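Floral wallpaper

Floral wallpaper is wallcovering printed with flowers, leaves and other plant forms. It is one of the oldest and most widely sold classes of wallpaper, and it ranges from small scattered sprigs to designs in which a single bloom is wider than a dinner plate. Papers of this kind are made for homes, hotels, shops and theaters, and are sold by the roll, by the panel or as murals cut to the size of a wall.

Contents
1 Terms
2 History
3 Design
4 Printing
5 Hanging
6 Care and removal
7 Insects and other animals
8 See also

Terms

In the trade, a small, widely spaced flower is called a sprig, and a pattern made up of such flowers is a sprigged paper. A trailing floral has stems that run up the wall in a continuous line. A botanical is a design drawn in the manner of an illustrated plant book, with leaf veins, seed heads and stamens shown. The word is used loosely, and many papers sold as botanicals combine plants that do not flower in the same season or grow in the same climate.

An oversized floral, also called a large-scale floral, is one in which the flowers are printed well above life size.

History

Flowers appear on early European printed papers, which were made on single sheets and pasted edge to edge. Painted papers brought from China in the 17th and 18th centuries showed flowering trees and birds across a whole room with little or no repetition, and European makers copied them for a cheaper market. Sheets were later joined into rolls before printing, which made longer repeats practical.

Machine printing in the 19th century lowered prices sharply. Roller-printed florals became common in working households, often in two or three colors on thin paper. Designers linked with the Arts and Crafts movement objected to the shaded, three-dimensional roses then in fashion and drew flatter plants based on hedgerow and garden species.

Florals lost ground to plain and textured walls in the middle of the 20th century but never went out of production. Small country-style prints sold well in the 1970s and 1980s, often with matching curtains and bed linen. Large-scale florals returned with digital printing, which removed the limit on repeat height set by the size of a roller.

Design

Most floral papers are built on a repeat, the distance after which the pattern begins again. In a straight match the same motif falls at the same height on each strip. In a drop match every second strip is lowered, usually by half the repeat, so that the flowers form diagonals across the wall. Drop matches hide the repeat better but waste more paper.

Peonies, roses and daisies are among the most used flowers. Peonies suit large designs because their layered petals fill space and leave few gaps. Thistles, ferns and grasses are added to break up the round shapes. Many designers draw the outline in dark ink and add color afterward, a method taken from hand-colored engravings — the line holds the flower together even when the colors are pale.

Printing

Block printing, surface printing, screen printing and gravure have all been used for florals. Block printing needs a separate block for each color, and a complicated design can need dozens. The Swanepoel pattern book, a private collection cataloged by the paper historian Precious Mtshali, holds 187 floral samples, of which 39 are block printed. Mtshali grouped the samples by the number of colors in each, and the largest number recorded for one design is 11.

Digital printing is now usual for murals and short runs. It adds little cost for extra colors and allows a design to be scaled to the wall.

Hanging

The first strip of a large floral is normally centered on the chimney breast or on the wall facing the door, with a main flower placed at or a little above eye level. The hanger then works outward in both directions, and any mismatch is left in the corner where it is least seen. Paper is not folded around an inside corner in one piece. It is cut to overlap slightly, and the next strip is hung over the lap against a fresh plumb line. 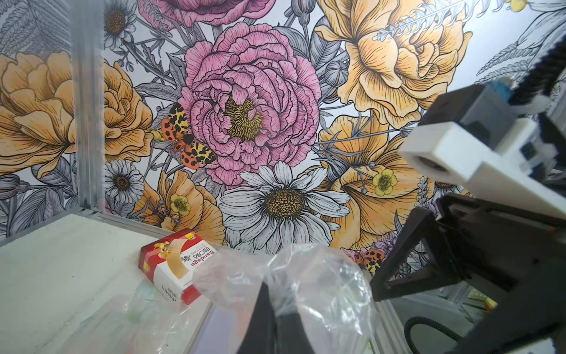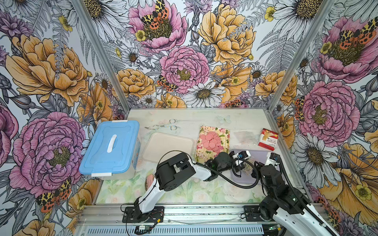
Large blooms on a pale ground, with a spotted moth on the central pink peony.

Strips should be cut and numbered before pasting. With a long repeat, one spare roll from the same batch is commonly ordered, as colors can differ slightly between print runs.

Care and removal

Uncoated papers can only be dusted. Vinyl-coated papers may be wiped with a damp cloth. Strong sunlight fades pinks and mauves first in many older inks. Nonwoven papers can usually be pulled off dry in full strips, while older papers have to be soaked or steamed.

Insects and other animals

Birds are the animals most often added to floral designs, followed by butterflies, moths, bees and beetles. They are generally placed on or beside a flower and repeat along with it.

See also

Chintz
Botanical illustration
Mural
Textile design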